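Mensah project, workshop notebook
Prutmont site, produce preparation and packing
Oct 4, 2018
Entry by A. Roman. Copy to D. Grecu and to the shift leads.

Purpose of the session

Continued review of the two-armed cell in simulation, together with the second meeting on job assignments for the preparation line. The simulation work was carried out by Darius Grecu and myself. The meeting was attended by the six members of staff whose stations are affected by the first phase.

Carried over from September

1. The job sheet for the bench still describes the work as it was done by hand. It lists sorting, trimming, laying out and box filling as one job, with one person responsible from start to finish. Under the Mensah plan the robot takes over the box filling and part of the laying out. The sheet has not been revised and should not be signed by anyone in its present form.

2. Kendudska management asked for a written position on whether the person at the station is an operator, a supervisor or a packer. The pay grade depends on the answer. No position has been issued. I have recorded my own view at the end of this entry.

3. The request for a second screen at the bench remains open.

Simulation runs

The run sheet for the session closed at 119 attempts. Attempts were logged by Darius at the desk while I followed the camera views and wrote down each point at which I would have wanted to stop the arm. We kept these two records apart until the end and then compared them. They did not agree well. My stops fell mostly in the approach, before the fingers were anywhere near an item. His notes concentrate on the grasp and the release, as these are the parts the software reports on.

The difference is of interest for the staffing question. A person who is asked to watch the cell will watch the approach, and will want to intervene there. A person who is asked to answer alarms will be called after the grasp has been tried. These are separate duties and they call for separate training. The draft prepared by Flerkby for the operator course covers only the second.

The views were taken with the room model as supplied. No changes were made to the furniture or the walls.

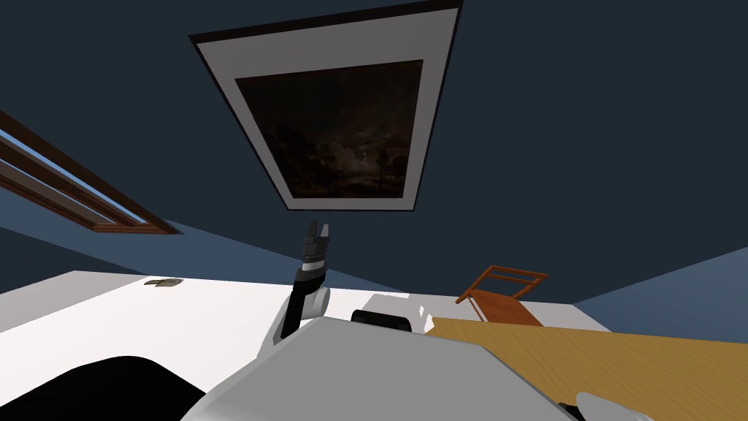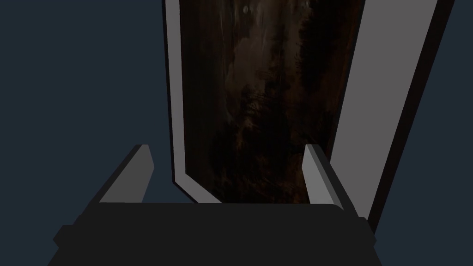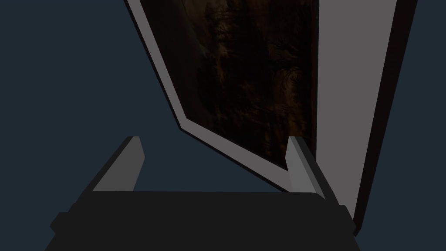 Jaws open in this one and the next.
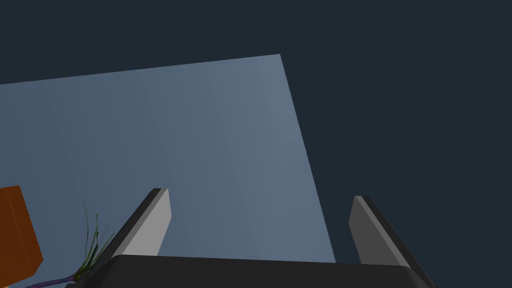

Monitoring duty was the main subject of the meeting, and most of the time went to the question of what a person at the desk can reasonably be expected to judge. The staff were told in September that one monitor would be able to cover two cells from the camera views alone. I no longer consider that a sound promise. A wrist view shows the fingers and whatever the arm is aimed at, and very little of the rest of the bench. In the last of the four views the orange-brown box and the green leaves with the purple stalk lie to the left of the gripper, and the box runs out of the view altogether, so that a monitor could not say whether it is full, or what stands on its other side. Someone standing at the bench would know at once. In the third view the arm is pointed toward the framed picture, and the monitor learns nothing about the work surface from it. The staff raised the same objection in their own words, and I have entered it in the minutes as their finding.

Darius proposed that the monitor be given a fixed overhead view in addition to the wrist views. This is a reasonable request and I have added it to item 3 above. It does not settle the staffing question, as an overhead view will be partly covered by the robot's own body and arms whenever it leans over the bench. The matter should be tested before any figure for cells per person is written into the plan.

Points raised by the staff

Trimming. The trimmers asked whether they would be required to lay out the greens in one direction for the benefit of the gripper. At present they lay them as they come off the knife, and the packer turns them by hand. In simulation the arm does poorly with leaves that fan out toward it and better with the stalk end presented. If we ask for the stalk end first, we are moving a task from the packer to the trimmer. That task takes time and it must appear in the trimmer's rate. I undertook that no lower rate would be applied to any trimmer in the trial period on account of layout work.

Pace. The daily target for the line is 400 boxes. It was set for hand packing and allows for short stops which are not recorded anywhere: a word with the next station, a change of gloves, a look at a doubtful bunch. The cell does not pause in this way, and the people before and after it will feel the difference. One trimmer remarked that she can at present tell from the packer's hands when to slow down. The cell gives no such sign. We discussed a light or a simple count on the screen. I would prefer to begin with a buffer shelf between the trimming station and the cell, as it requires no training and can be removed if it proves of no use.

Quality. Packers reject wilted or split stalks as they fill. It is not written in the job sheet, and I doubt that it was known outside the line. The cell will pack whatever it is able to pick up. The check must therefore be placed with someone, by name, before the trial. The staff would like it placed with the trimmers. Darius would like it placed with the monitor. I do not believe that it can be done from a screen at the present picture quality, and I have marked it as open.

Breaks. Under the draft plan the cell continues to run during the break and one person remains with it. The six staff were firmly against this. I agree with them for the trial period. The cell will be stopped when the line stops, and restarted by the person who will be standing next to it.

Stop button. All six are to be authorized to stop the cell without giving a reason and without a report. A tally mark on the sheet is sufficient. Darius asked that the time be noted as well so that the mark can be matched to the log. Agreed, provided that the person's name is not noted.

Notes on the room model

The model places the white table and the wooden table at slightly different heights. The raised arm stands between the two in the first view, and I spent some minutes considering whether a person could pass behind it with a full tray. On the real line the benches are level and the aisle is narrower. Distances for people should not be taken from the model. I have asked Darius to write this on the cover of the run binder, as the drawings have already been shown to management and may be used for floor markings.

The flat, even light in the model is also more favorable than ours – the bench under the north windows is in glare for part of the morning. Cell behavior under glare is untested.

Actions

Roman: rewrite the job sheet as two sheets, one for the bench and one for monitoring. Circulate to the staff before it goes to management.
Roman: reply to Flerkby that the operator course must include the approach phase, and that the people taking it must be allowed to practice stopping the arm.
Grecu: compare both stop records attempt by attempt and mark those where the arm was stopped on the view alone.
Grecu: price for the overhead camera and the second screen.
Shift leads: put forward a place for the buffer shelf.

Position on the grade

My view, for the record and subject to discussion: the person at the cell is to be graded as an operator from the first day of the trial. The duty includes judgment of the produce, judgment of the arm and the authority to stop it. The present packer grade covers the first of these only. If the trial is abandoned, the person returns to the packing station with the grade retained to the end of the contract year. Darius has read this paragraph and has asked that his agreement be noted for the first part; on the retention of the grade he wishes to hear from Kendudska before he commits himself.

Next session: repeat the runs with the stalk end first, same room model, both of us keeping separate records as before.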